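Boîtier de lecture Plerari – Guide d'installation
Section 5 : Profils, reprise des épisodes et réglage de l'affichage

5.1 Avant de commencer

Le boîtier doit être raccordé au téléviseur et connecté au réseau domestique (voir section 4). Munissez-vous de l'adresse électronique associée à votre compte Clostance. Un compte accepte jusqu'à cinq profils, profil enfant compris.

Remarque : les profils créés sur un boîtier de première génération ne sont pas transférés automatiquement. Reportez-vous au paragraphe 5.4.

5.2 Création d'un profil

1. Depuis l'écran d'accueil, ouvrez Réglages > Compte > Profils.
2. Sélectionnez Ajouter, puis saisissez un nom de 16 caractères au maximum.
3. Choisissez la langue audio et la langue des sous-titres. Ces deux réglages sont indépendants.
4. Indiquez la limite d'âge. La valeur par défaut est « Tous publics » pour un profil enfant et « Sans limite » pour les autres.
5. Validez avec la touche OK. Le profil apparaît dans la barre supérieure après environ 5 secondes.

Attention : la suppression d'un profil efface son historique et sa liste de séries suivies. L'opération est irréversible.
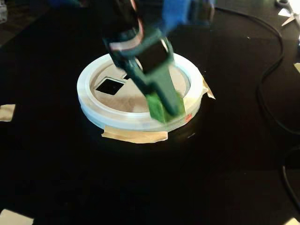
Fig. 5-1 – Bras robotisé et récipient rond translucide.

5.3 Reprise de lecture et masquage des résumés

La reprise est active dès la première lecture. Le boîtier enregistre la position à chaque pause et à chaque retour à l'accueil. Pour les séries dont la saison est en cours de diffusion, le masquage des résumés remplace le texte et la vignette des épisodes non vus par un cadre neutre.

1. Ouvrez Réglages > Lecture > Séries.
2. Activez Masquer les résumés.
3. Sélectionnez la portée : Saison en cours ou Toutes les saisons.
4. Revenez à l'accueil. Le catalogue est rechargé.

Remarque : les bandes-annonces proposées par les éditeurs de chaînes ne sont pas filtrées. Pour les désactiver, décochez Lecture automatique des extraits dans le même menu.

5.4 Importation d'un historique

1. Sur l'ancien boîtier, ouvrez Réglages > Système > Exporter.
2. Sur le nouveau boîtier, choisissez Importer depuis le réseau local.
3. Vérifiez que le port 2133 n'est pas bloqué par le routeur.
4. Saisissez le code affiché par l'ancien boîtier.

Si le message 1325 s'affiche, les deux appareils ne sont pas sur le même sous-réseau. Corrigez la configuration et reprenez à l'étape 2.

5.5 Netteté et couleur

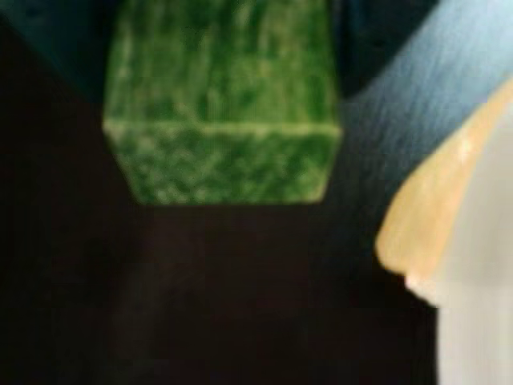
Le menu Affichage propose les modes Standard, Cinéma et Personnalisé. En mode Personnalisé, réglez la netteté à zéro, puis augmentez-la cran par cran. Pour la couleur, contrôlez les verts sur une surface nuancée : sur la longue face du bloc, les stries vert foncé, vert moyen et olive jaunâtre doivent rester distinctes les unes des autres. Si elles se confondent en un aplat, réduisez la saturation de deux crans. La netteté ne corrige pas un flou de prise de vue ; ne vous servez pas des contours de ce bloc pour la régler.

Attention : le mode Personnalisé est enregistré par entrée HDMI. Répétez le réglage si vous changez d'entrée.

Rédaction technique : Jhun Quiambao. Révision : 13 octobre 2026.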